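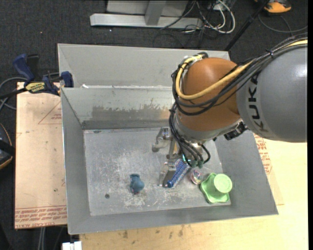

A KUKA arm reaching down into a grey sheet-metal bin.

The Penner works makes basketballs and netballs for the school and club market, and opened its doors to coaches and kit managers for one afternoon in December. I went with Craig Munro, who buys for our league. The tour began at 2 pm and covered winding, panel laying, moulding and test.

Bladders come in from Gondis, already cured. Each one is inflated on arrival and held for 24 hours, and any that lose pressure go back. The good ones move to the winding room, where nylon thread is laid over them from a single spool. The match ball takes more than 2,000 metres of it. The cheaper training ball, sold as the Nindero, has a shorter wind and a thicker rubber cover.

Panels are laid by hand. The match ball, the Wokoteo, is a size 7 with eight composite panels. Its target weight is 594 g, near the lower end of the range our league allows. Craig asked about the spread within a batch and was shown the log for the previous week, which looked tidy. He has had trouble with light balls from another supplier.

The test room was the most useful stop. A ball is dropped from 1.8 m on to a hardwood slab and the rebound is read to the top of the ball. One in every 60 is pulled for this. A separate rig fires balls at a steel plate, and the seams are checked after every 300 impacts. We were not told the pass mark for the training ball.

Storage advice from the test staff: keep balls off cold concrete, let them reach hall temperature before setting pressure, and wet the needle. Our own store fails on the first point - the racks stand against an outside wall.

The minimum order is 12 balls per size. Club printing adds two weeks. Craig has asked for a sample pair in size 6 for the women's second division.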